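Old doors wanted, and a few words about oil

The reuse yard in Ullach has now been open on Sunday mornings for 18 weeks, and we are glad to tell you that the winter stock is almost gone. In this time 82 doors went to new homes, most of them inner doors from the houses behind the station. The income was 1,239 euros, and it goes completely into the new roof of the drying shed.

We need more doors. If you are renovating, please call us before the container comes. We take doors with glass and doors without handle, also single cupboard fronts. What we cannot take is anything with worm holes or with paint that comes off in flakes. A door wider than 75 centimeters is especially welcome, as many people ask for this size and we have only narrow ones left. 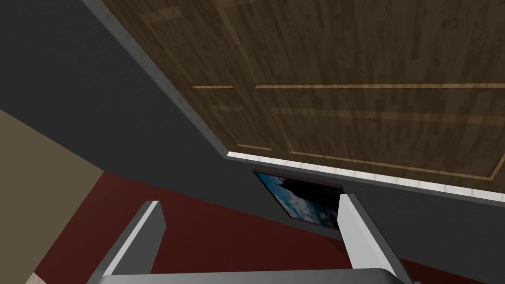
Many members asked in March which oil is best for dark wood. We tried two ways on the same old wardrobe side. The linseed oil from the Furneo shop gives a warm color, but it needs much patience: one thin coat, one full night, then the next coat. The wax paste was faster and it smells nice, but a wet glass left a ring on it the same evening. For a table we would take the oil. For a door I think both are fine.

Please put oil only in a thin layer. The most common mistake is to pour it on and wait — then it stays sticky for weeks, and you must take everything off with a scraper. Oily rags must be laid flat outside to dry, or kept in a metal can with water. They can start to burn alone, even in a cool cellar.

The sanding evening starts again at 6:30 p.m. on the last Thursday of the month, in the hall on Tan street. Bring your own mask and one small piece, not bigger than a drawer. Sandpaper is there, also two machines, but for the second one we still look for an extension cord.

One more request. The person who borrowed the long clamps for the bookcase in the Gramine house, please bring them back. The blue box beside the gate is open also when the yard is closed.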